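Shop-Floor Chores: Can a Machine Fix a PC Yet?

Murnstead is a small repair shop that sees a lot of office desktops, and most of the work is the same few jobs over and over. Put in a processor, put in memory, swap a drive, close it up. I spent part of March there looking at how much of that a robot arm can take on. The short answer is some of it, slowly, with a person standing by. These three pictures show the kind of work involved.

1. Laying out the parts

The case is on its side on the slotted table with the inside open to the arm. The processor and a thin green circuit board wait on a gray 3D-printed plate to the left. The plate matters more than it looks. A person can pick a part out of a messy box, but an arm does much better when every part sits in a known spot. Somebody still has to load the plate, and at Murnstead that takes around 3 minutes per machine.
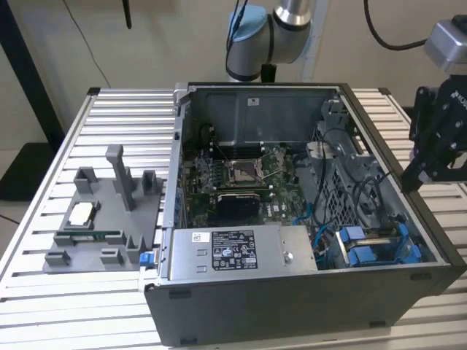 2. Getting around the cables

Cables are the hard part. A metal case is the same shape every time, more or less, but cables go where they like. People push them aside with the back of a hand and don't think about it. For a gripper, a loop of blue SATA cable near a drive carrier is something to plan around, and it may have moved since the last attempt.

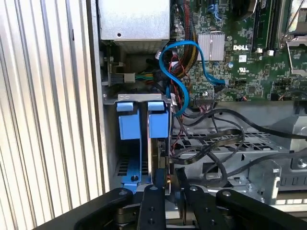
Aravind Marar, who runs the bench, keeps a list of jobs he would hand over today. It has 2 entries: lifting out a drive carrier and setting a memory module in place. He would not hand over anything that means plugging in a small connector by feel. His rule for the trial is that any job gets 24 tries before he makes up his mind about it.

3. Reaching into the drive bay

Drive bays suit an arm fairly well. The blue clips on this case are easy to find and made to be worked by hand without tools. The tight space is the problem, with the metal grille on one side and cables close by. The processor socket on the same board is still empty, and that is a fussier job, with a lever to work and pins that bend easily.

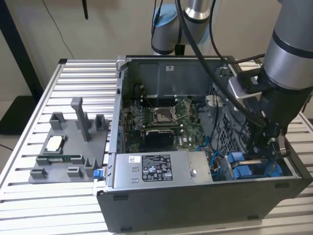
Photo: Isden / Murnstead workshop

A trained person is still quicker at all of this. Where the arm could earn its place is on a long run of matching machines, with the parts loaded ahead of time and someone nearby for the cables. For a mixed pile of old desktops, I would still call the shop and ask for Aravind.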